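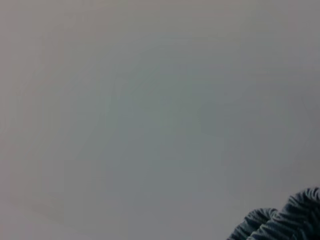 Surely the arm should just have stopped, one of you wrote on last week's feedback sheet, because a robot that can't find the trousers has no business moving at all. I was delighted to get this! It is very nearly the whole of today's session, and the word that needs work is "find".

## Session 6: The Pristcombe fault

The Pristcombe cell picks up garments from a table and folds them. Its control software, Zeltov, takes its view from a camera at the wrist and looks for a long edge to line up on. In March the arm lined up on the wrong thing, came down at an angle and pressed the gripper into the tabletop. There was no injury and a bent finger was the only damage, but the guard door was open at the time, so it was written up as a safety matter.

Please read the log before you read the report. The log is lovely — short, honest and full of clues.

- Frame 2,669: garment edge found, confidence high
- Frame 2,945: contact force over limit
- Protective stop 300 ms later

Between those two frames there isn't one warning. Zeltov never thought it was lost.

### What it had found

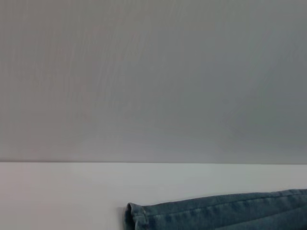

Edge finders reward contrast and straightness, and they have no idea what trousers are. Give one a choice and it takes the cleanest line on offer. Compare the candidates for yourselves: the line where the grey wall meets the white table is crisp and runs the full width, while the denim leg gives you a rounded cuff, some pale wear and a seam with soft folds under it. The leg also lies roughly parallel to the table edge, so a check on direction alone would pass either of them.

So "stop if you can't find it" was already in the code, and it worked exactly as written. The arm had found *something*. Keep this distinction close by for the rest of the course:

**Missing detection:** the system knows it has nothing. Usually easy to handle.

**False detection:** the system has a confident wrong answer. Usually what hurts people.

### The second line of defence
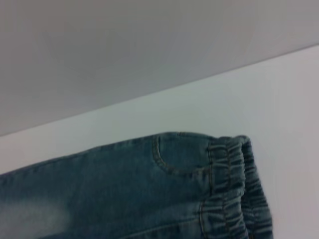 A speed cap is the next thing most of you will suggest, and it's a good instinct. The cell had one, set at 35 mm/s near the table. It kept the damage small. It did nothing about the direction of travel, and a slow arm going the wrong way with the guard open can still trap a hand.

The El Khatib report recommends three changes:

1. Check the colour on both sides of any edge before using it.
2. Refuse to descend if the target lies beyond the known table area.
3. Link the guard door to the arm so that opening it removes drive power.

I think the order is wrong, and I'd love you to argue with me about it. The first two make the mistake rarer. The third protects a person when the mistake happens anyway, and it would go at the top of my list.

### Before next time

Work in pairs. Pick one recommendation and describe a fault it would miss. Then look up the Flulodberg case in the reader, where the door link was fitted and later bypassed, and note down which entries in that log could have told somebody so. Half a page is plenty, and sketches are very welcome.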